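Facilities and Workplace Services Forum
Board: Equipment and Automation
Topic: Kitchen and stores chores, are the machines ready?

Saltgate_Facilities
Posted August 6, 2025

Members are invited to comment on the following. Saltgate operates a staff canteen and a small parts store on one site. The Proswood service contract, which covers washing up, restocking and general tidying in both areas, falls due for renewal in September. Our management has asked whether any of this work could be given to a machine during the next contract period.

The tasks under review are:

Emptying the dishwasher and putting the contents away
Matching food containers with their lids and stacking them
Returning small parts trays to the correct shelf
Wiping down tables and benches

We would be grateful for views from sites that have carried out a trial. Sales material is not required, as we have received a good deal of it already.

benchmark_stores
Reply 1

Our site completed a trial in the stores area last year. The machine was a single fixed arm with a two-finger gripper, and its work was limited to returning trays to the shelf. We recorded 126 returns, of which 16 needed a member of staff to step in. Most of those involved trays that had been left at an angle or with a part sticking out over the side.

The trial was considered a fair success for trays of one size. It was not extended to mixed sizes. I would advise Saltgate to treat the third item on the list as possible and to examine the others with care.

Tiongson Catering Support
Reply 2

With respect to the previous member, a rate of 16 in 126 would not be accepted in a kitchen. A porter who needed help that often would be given further training. The figure also leaves out the time spent setting out the trays so that the arm could reach them. Was that time recorded?

benchmark_stores
Reply 3

It was not recorded separately, and I accept the point. Setting out was done by the same staff who had previously put the trays away. Some of the saving was certainly lost there.

hygiene_lead_north
Reply 4

I wish to raise the matter of cleaning. Any gripper that handles plates, cups or food boxes must itself be cleaned to the same standard as the hands it replaces. Joints, screw holes and soft pads all hold dirt. Before agreeing to a trial, Saltgate should ask the supplier for a written cleaning method, and should ask who is to carry it out and how long it takes. At our site the question was put to two suppliers and only one replied.

Ceven_user_group
Reply 5

Members of this group use the Ceven arm for bench work and have tested it on household goods in a limited way. Our findings may be of use.

Rigid items with a clear edge are handled well. Mugs are good. Plates are acceptable if they stand in a rack. Cutlery in a heap is poor. Cloths are very poor, and wiping a table that has objects on it should not be attempted without somebody present.

Plastic food boxes fall between these groups. The material bends under a firm grip and slides under a light one. Clear plastic causes further trouble, as the cameras used to guide the arm often fail to find the wall of the box. Coloured lids are found much more easily. For that reason our members now grip at the rim wherever possible.

Tiongson Catering Support
Reply 6

The last paragraph supports my view. Boxes and lids make up almost half of what passes through our own washing-up area, and a machine that manages only the mugs leaves the slow part of the job to the porter. I would sooner see the money spent on a second drying rack and one more pair of hands at the end of lunch.

Ceven_user_group
Reply 7

That may be correct for a busy canteen. It need not be correct for a small one, where the work is spread over the evening and speed matters less. A slow machine that puts away half of the load overnight has some value. We would not claim more than that.

Saltgate_Facilities
Reply 8

These replies are most helpful. The fourth task will be removed from the review. We are now minded to propose a trial of 5 weeks in the stores area only, with staff time for setting out and for cleaning the gripper recorded on a daily sheet. The Proswood contract would be renewed in full for the canteen.

One question remains on the second task. Would members support a short test with food containers alongside the trays, or should these wait?

Ceven_user_group
Reply 9

We would support a short test, kept apart from the tray figures. Please use the containers the canteen really has, worn ones included, and note for each attempt whether the lid and the box were handled singly or together. The picture shows a green lid and clear plastic held between the two fingers at the rim.
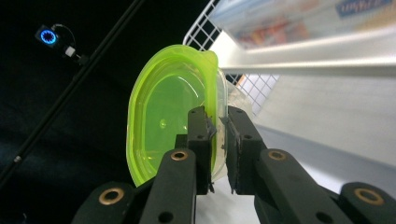

hygiene_lead_north
Reply 10

Containers should wait, in my opinion. The tray trial will show how much cleaning the gripper needs in ordinary use, and that figure ought to be known before anything used for food is added. If Saltgate does go ahead, the test boxes should be marked and kept out of service until it has finished. I would also ask that the daily sheet has a separate column for cleaning, as ours did not and the hours could not be recovered afterwards.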